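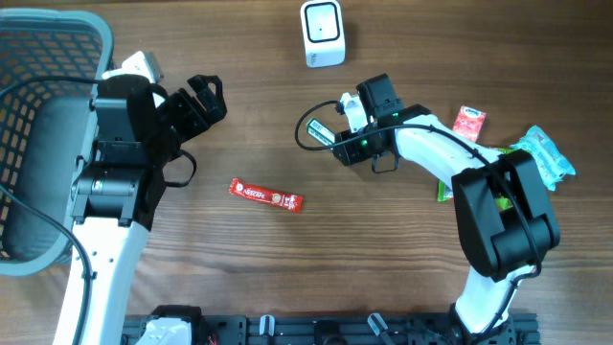
Tampo de madeira, com o cesto cinzento à esquerda.

6 de out. de 2021

Passei boa parte de setembro a refazer os cabeçalhos ilustrados do site da Umgate. O pedido era simples: um desenho para cada data festiva do calendário deles, sempre com o nome legível lá dentro. Entreguei o primeiro lote com 300 píxeis de altura e voltou tudo para trás, porque no telemóvel as letras desapareciam.

Recomecei com a Skolitz, uma letra grossa que já tinha usado no cartaz da Pîrvu. Aguenta bem a redução – o «g» continua a fechar um pouco, mas lê-se. Desenho agora a 4,000 píxeis de largura e só depois corto as versões pequenas. Os ficheiros ficam pesados e o computador queixa-se.

Faltam 2 desenhos, o do Natal e o do aniversário da empresa. O do Natal já tem esboço a lápis. Para o outro ainda não tenho ideia nenhuma, e o prazo é no fim do mês.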